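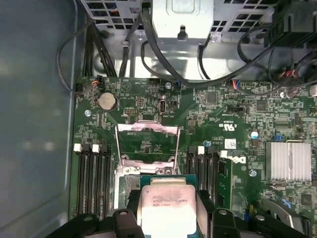
Renovación del procesador en la estación de trabajo del archivo sonoro

Publicado en septiembre por Trinidad Salazar
Imprimir | Enviar por correo electrónico

La estación de trabajo Dell destinada a la digitalización de cintas ha prestado servicio en este despacho durante varios años sin incidencias de consideración. Con la entrada del fondo Baluyot, compuesto por 321 bobinas y su correspondiente documentación en papel, los tiempos de proceso dejaron de ser aceptables. Se resolvió sustituir el procesador y conservar el resto del equipo. Dejo constancia en este cuaderno de los pormenores de la intervención, por si fueran de utilidad a quienes mantienen equipos semejantes.

El procesador fue adquirido de segunda mano a Nuvholm, establecimiento que suministra componentes retirados de oficinas. Antes de formalizar la compra se verificaron la compatibilidad del zócalo y la versión del firmware. Jiahui Fang advirtió, con buen criterio, que la placa requería una actualización previa, y dicha actualización se efectuó con el procesador antiguo todavía instalado. Recomiendo encarecidamente respetar ese orden.

Sobre el zócalo

La placa de este equipo dispone de un zócalo con marco metálico abatible y dos palancas de retención, una a cada lado. El marco no debe forzarse en ningún caso: se levanta sin esfuerzo una vez liberadas ambas palancas, y si ofrece resistencia conviene comprobar de nuevo que las dos se encuentran en posición abierta. El orden de apertura y de cierre figura en el manual de servicio del modelo.

El procesador se presenta con la tapa metálica hacia arriba, sujeto por los cantos, y se deposita en vertical sobre el zócalo. No se desliza ni se presiona. Las muescas del sustrato determinan la única orientación posible, y es preferible comprobarla dos veces antes de soltar la pieza. Mylene Enriquez, que ha montado muchos más equipos que yo, insiste en disponer de buena luz directa sobre la placa y en retirar de la mesa cualquier recipiente con líquido. Suscribo ambas indicaciones.

Sobre la memoria

Los bancos de memoria se reparten a ambos lados del zócalo. Para el primer arranque se optó por trabajar con un solo módulo - práctica que simplifica mucho el diagnóstico si el equipo no responde - y añadir los restantes después. Las pestañas de las ranuras son blancas en unos casos y negras en otros; el color guarda relación con el orden de instalación, que debe consultarse en el esquema del fabricante. En mi caso el esquema estaba adherido a la tapa lateral, y tardé más de lo que quisiera admitir en recordarlo.

Sobre el disipador

Se limpió la base del disipador con alcohol isopropílico y un paño sin pelusa, y se aplicó pasta térmica nueva, marca Zarkside, en cantidad moderada. Los tornillos se apretaron de forma alterna y en cruz. La pasta sobrante de la instalación anterior se había endurecido y su retirada consumió 23 minutos, más que cualquier otra fase del trabajo.

Resultado

El equipo arrancó al segundo intento. En el primero permaneció sin señal de vídeo, por un conector de alimentación auxiliar que había quedado mal asentado. Corregido este extremo, se instalaron los demás módulos de memoria y se dejó el sistema procesando durante la noche un lote de prueba de 2000 archivos, que concluyó sin errores.

Queda pendiente la sustitución del ventilador trasero, cuyo ruido resulta molesto durante la escucha de las copias. Princesa no es mi gata, como han supuesto algunos lectores: Princess Quiambao es la responsable de catalogación, y a ella corresponde fijar la fecha en que el equipo puede volver a detenerse.

El procesador retirado se conserva en una bolsa antiestática, etiquetado, en el segundo cajón del armario.

2 comentarios | Compartir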